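**Packers wanted, kitting room, Maltthorpe. Short term, April. Start asap**

Hi all, posting this fast, the order got moved up and we are short on hands. Please share if you know someone.

We're Skuvell. Small kitting and repacking outfit, Maltthorpe, in the El Idrissi building, 296 Canal Street, side door. We take products that come in loose by the carton and turn them into kits that stores can put right out. Pouches, bottles, trays, inserts, lids, labels. That's the whole business.

Right now: one order, 3456 kits, all to be packed in April. Need 4 people for the day shift and 3 for the evening. Paid, hourly, details further down.

## What you'd be doing

Table work. You stand or sit (stools are there, your choice) at a wooden-top table with a white board on it. Everything gets handled on the board, not on the bare wood. Board gets wiped at start of shift and any time something leaks.

Each kit is a clear divided tray plus a pouch plus small parts. Basic run:

- tray down on the board, check it for cracks, look at the dividers especially, they split at the corners
- pouch out of the carton, check the cap, check the seams, smooth it out a bit if it's folded over on itself
- small parts in the compartments, per the card
- pouch goes in last
- lid, sticker, onto the cart

Sounds like nothing. It's fine for the first hour and then you find out if you like this kind of work or not! Some people love it. Put the radio on, talk, hands go by themselves. Some people are climbing the walls by lunch. No hard feelings either way but please be straight with yourself before you apply.

The pouches are the fiddly part. Soft, slick, and they lean. Stand one up and turn around and it's on its side. Pick them up by a top corner near the cap or low on the body, don't squeeze the middle. Squeezing the middle is how we lose them.

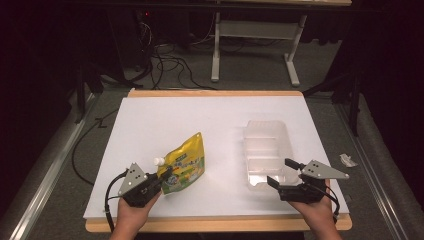

Yellow pouch, held at the top corner by the cap.

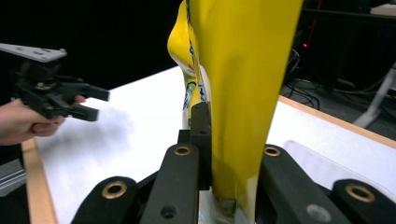 If you've worked with spouted pouches before (baby food, soap refills, drinks, whatever) say so in your message, it goes to the top of the pile. If not we'll show you, takes one shift.

Trays are easier but they scratch. No rings with stones, no big watches, no stacking them more than one sleeve high on the table. And since they're see-through a fingerprint shows up on all sides, so gloves on for trays. We have S to XL, nitrile, no latex in the room. Bring your own if you have a kind you like, just not powdered.

## Hours

Day shift starts 8 am, done at 2 pm. Evening starts 4 pm, done at 8 pm. Half hour paid break on days, fifteen minutes on evenings. You pick one shift and stay on it, we can't do swapping back and forth this time, tried it on the last order and the sign in sheet was a disaster.

You don't need to be there for every shift of the order but we do need you for most of it. If you already know you have a trip or exams or something, put the dates in your mesage. Telling us up front is fine. Finding out the same morning is not so fine.

## Pay

Hourly, same rate for everybody doing packing, evening gets a little extra on top. Kerstin gives you the number on the phone before you come in for a trial so you don't waste a bus ride. Not piece work. We don't pay by the kit and we don't want you racing. A fast packer with split corners costs us more than a slow one.

Trial is one half shift and it's paid, whether or not you come back.

## Who this is for

Anybody 18 and up. No degree, no resume needed, few lines about yourself is plenty. What matters:

- steady hands, ok with small parts
- can stay on your feet or on a stool for a few hours
- can tell colors apart well enough for the cards (the inserts are color matched, if that's a problem tell us, there is label and lid work that doesn't need it)
- can lift a carton of pouches off a low cart. Not huge but it's liquid so it's heavier than it looks. If lifting is out for you, again just say so, someone else can load
- show up

Retired folks, students, people between jobs, parents who need to be out by school pickup, all good. Last order we had a mother and daughter on the same table and they were the best pair in the room.

English is what the cards are in, but they are mostly drawings. You don't need to be chatty or fluent. You do need to understand the safety talk on day one.

## The room

Ground floor, no steps from the side door. Decent light, windows on the canal side. Heating works now. There's a sink, a kettle, a fridge with shelf space for lunches. Label your stuff. Coffee is on us, it's not great coffee.

No food or drinks on the tables. Water bottle with a lid on the shelf behind you is ok.

Phones: in a pocket or on the shelf, one earbud is fine, two is not. You have to be able to hear the person next to you.

Wear closed shoes, nothing with long dangly sleeves, hair tied back if it's long. Layers are smart, the big door opens for deliveries and it gets drafty over on that side. Lockers are small, a backpack fits if it isn't stuffed.

Parking is bad. There's a bike rack inside the gate, and the bus stop is across the street. If you have to drive, go around to the back lot after the bakery vans leave, before that you'll be blocked in.

## What happens with bad ones

People always ask in the trial so I'll put it here. Leaky cap, torn seam, cracked tray, label half off: goes in the gray tote under your table, not in the trash. We count the tote at end of shift and send the numbers back to the supplier. You're not in trouble for what's in it. Everybody drops one. If a pouch goes all over the board, stop, call out, wipe down, change gloves, carry on. Do NOT put a sticky pouch in a clean tray and hope, it glues itself in and the whole kit comes back to us.

Same with short cartons. If the carton says one number and you get a different one out of it, write it on the flap and leave it where Kerstin can see.

## How to apply

Email or call Kerstin Diekmann at the Skuvell front desk. Calling is quicker, she's in from 7:30 am until the day shift leaves. If she doesn't pick up she's on the floor, leave a message with your name and number, slowly please, twice if you can.

Tell her:

- which shift, day or evening
- dates you can't do
- any packing, kitchen, pharmacy, warehouse, sewing, model building, anything with your hands
- glove size
- if you need a table at sitting height, we have two and can set one up before you come

You can also just stop by the side door at 2 pm when day shift is getting out and ask for her. Ring the lower bell, the upper one is the dentist and they are tired of us.

Bring ID and your bank details to the trial, we do the paperwork right there so your first pay isn't held up. Forms take ten minutes or so.

We'll keep taking names until both shifts are full and then I'll take this down. If you wrote to us for the last order and didn't hear back, sorry, that inbox was a mess, please write again. There's a lid and label order penciled in right after this one so even if the packing spots are gone by the time you read this, send your name in anyway and say you're ok with labels.

Thanks, gotta run, cartons are here

Skuvell kitting room, Maltthorpe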